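Search this site Search

Totlow bench cell: cable, gripper and table checks

Gallery, March 2024

The Totlow cell is a single light arm working over a white table with play kitchen pieces. It runs long shifts of pick and place, and most of its faults come from three places: the cable bundle at the wrist, the gripper pads and the position of the table relative to the base. These notes cover the service carried out at 200 hours. They apply to this cell only. The larger Nastance cell has an internal cable route and a different schedule.

Before any work the arm is brought to its parked position, the stop button is pressed and the supply is isolated at the wall. Dace Hunt holds the isolator key until the job sheet is signed. The pads are changed first, then the cables are looked at, then the arm is powered up again for the slow run.

The slow run is done at 14 per cent of working speed with the usual pieces left on the table. The gripper is brought over the ketchup bottle, lying on its side, and held there while the loop in the cables is checked. In this pose the bundle arcs out from the gripper and should be free of the joint throughout. The stop button is by the rail at the corner of the table and one person stays next to it.

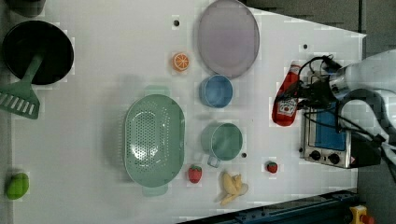

Jui-lin Wan asked whether the loop could be shortened, as the bundle on the Sasta arm had been tied back hard and gave no trouble for months. It can be shortened a little. The Sasta arm does not turn its last joint through the same range, and a tight bundle on this one pulls at the connector when the wrist is fully wound. The connector was replaced in September for that reason. The present length allows 40 mm of slack at the worst pose and should be left alone.

After the cable check the arm is driven through the four corner poses and the wrist is wound both ways to its limit. Any rubbing shows as a dull patch on the sleeve. Light marks are noted on the sheet; a split sleeve means the bundle is changed.

Table position is checked last. The bolts go to 66 Nm, in a cross pattern, and the corner poses are repeated. If one of them is out, the base is measured before the taught points are touched. Pankaj Katiyar has the pointer tool and the last set of readings.

Spare pads and sleeve are in the Frimpong cabinet, second drawer. The torque wrench goes back to Beathag Crichton after use.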